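Tidying up for a living

29 Apr 2021

It has been a while since I wrote anything that wasn't about tomato seedlings, and a few of you have been asking how the new job is going, so I'm going to make a pot of coffee and try to get it all down in one go. It may get long. You know me by now.

If you missed the earlier post, I signed on over the winter with Plukidon, a small outfit over in Drodthorpe that is trying to teach a machine to clear up after people. My part of it is called gathering, and what I gather is examples. I go into ordinary rooms, I hold a gripper in each hand, and I pick things up and put them down again while the gripper records what I did. Then I mess the table up and do it again. And again! My mother, who spent most of my childhood trying to get me to put things away, finds this the funniest thing that has ever happened to our family.

The grippers took some getting used to. You squeeze and the two fingers come together, and you let go and they open, and it sounds like something you could learn in a minute (I told everybody at the training that I'd been using salad tongs all my life). But your wrist wants to do all sorts of clever things that the machine's wrist will never be able to do, and you have to talk it out of them. For my first week I was scooping. I'd get one finger under a thing and sort of flip it into place, very pleased with myself, and every one of those had to be thrown out. You want to come at the thing from the front, close, lift, carry, open. Slowly enough to follow, but without dawdling, and it's the dawdling I have trouble with. I think while I move, and my hands hover in the air while I think, and then the learning system learns to hover too. Somebody played back an early run for us where the robot reached out for a cup and then just hung there over it, and I knew right away whose bad habit that was.

The batch I'm on now is called Masilela. I don't know where they get these names. The one before it was Likov, and Likov was all kitchens – spoons, lids, sponges, the odd potato. I got very fond of Likov. Kitchens have an order to them, and even in a strange house you can guess where a lid would like to live. Masilela is bedrooms and playrooms and the table in the corner where things land when people come home, and there's no order there at all. I've had more trouble in these few weeks than in the whole of the kitchen batch, and I've also had a lot more fun.

What we are supposed to do in Masilela is small mixed clutter. You put out a handful of things that have nothing to do with each other, and you clear them away one at a time, a whole table's worth making one run. The quota is 200 runs per room, which sounded impossible when I first heard it and now sounds like a normal week and a half. Between runs you shuffle. The shuffling matters more than I understood at the beginning. I'm a creature of habit and I had a way of laying things out, the hard things in front and the soft things at the back, and after a day of this I got a very kind note telling me that my table looked the same in every run and could I please be messier. So now I close my eyes and push everything around with my forearm. It works quite well, apart from what rolls off.

Boxes are my friends. A little cardboard box, like the pencil cap one I've been picking up all week, has flat sides and keeps its shape and you can get hold of it almost any way you like. The bunny on the front is a bonus. Clothespins are harder than they look, especially when they've ended up underneath something, and straps I would happily never see again. You pinch a bundle of straps in what seems like the middle and up comes one loop, and then another loop, and the rest stays right where it was. We're told to leave that in when it happens, and to set the bundle down and try again in the same run, so the system gets to see what trying again looks like. I like that rule a lot. I wish I'd had it in school. 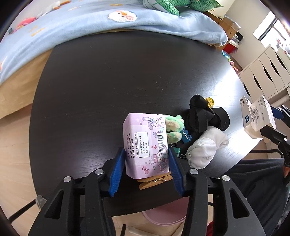 A reader wrote in after my last post to ask whether it wouldn't be quicker to clear the table off first and teach the thing one object at a time, seeing that surely even a child learns what a block is before being handed the whole toy chest. I've been turning that over ever since, partly on the bus and partly in bed. It's a fair question, and I asked something very like it in my own first week.

The way it was put to me was that they had started out that way. One thing, bare table, nice plain wall. The robot got very good at one thing on a bare table, and then they set it loose in a real bedroom and it went to pieces, poor creature. It had never seen a bedspread. It had never had a second object touching the first, so it would go for the gap between them and come away with both, or with neither. So now we leave the rooms alone. If there's a bed with a plush blanket on it and toys piled up, the bed stays as it is and so do the toys. If the sun comes in the window and puts a big white shine across the tabletop, we work in the shine. I used to go around drawing curtains before I started (it does make my eyes water by the end of the afternoon) and I've been asked to quit doing that.

And I'm not so sure about the child, either. I watched my nephew learn to eat with a spoon and there was no bare table in sight.

But I'll grant the reader this much, that a crowded table is a slow table. On the bare-table sort of run you can do three in the time I take over one. And my mistakes go up as I get tired. I keep a little tally on the back of an envelope, and the ones I have to scrap nearly all come in the last hour. So I've made a rule for myself that after five scrapped in a day I go and have a sandwich, whatever time it is.

Some of you wanted to know if it's hard on the body. It's mostly the thumbs. And the standing, though I bought myself proper shoes in the second week and that helped no end. A shift is four hours with the grippers on, and I don't think I'd want to do more. My shoulders creep up toward my ears when I'm concentrating and I have to remind myself to drop them. I've got a sticky note on the inside of my kit bag that says SHOULDERS, and it has got me some looks.

Oh, and soft things! I meant to say something about soft things. Anything white and floppy is a puzzle for me, never mind the machine, because there's no right place to take hold of it. With a sock I go for whatever fold is standing up the highest, and I try to go for it every time. Then a note came back saying that was fine but could I also sometimes take it from the side, or by the edge, so the thing won't be lost when there's no fold standing up. So I'm doing a third of them from the side now. They look terrible. I'm told they're very useful.

It has changed how I am at home, too, and I'm not sure it's for the better. I caught myself on Sunday-best behavior with the butter dish last night, coming at it straight from the front, closing, lifting, carrying, opening. It went into the fridge beautifully. Then I stood there with the fridge door open waiting to shuffle the table and do it over.

Masilela runs through the end of May, and after that there's talk of a bathroom batch, which I have mixed feelings about. Wet things, slippery bottles, towels on hooks. If anyone has a good way of picking up a bar of soap with two fingers, and I do mean only two, leave it in the comments and I'll give it a try on my own sink first. Next time I promise tomatoes. The tall ones are already leaning on the kitchen window and I need to get them out into the yard before they take over the sill.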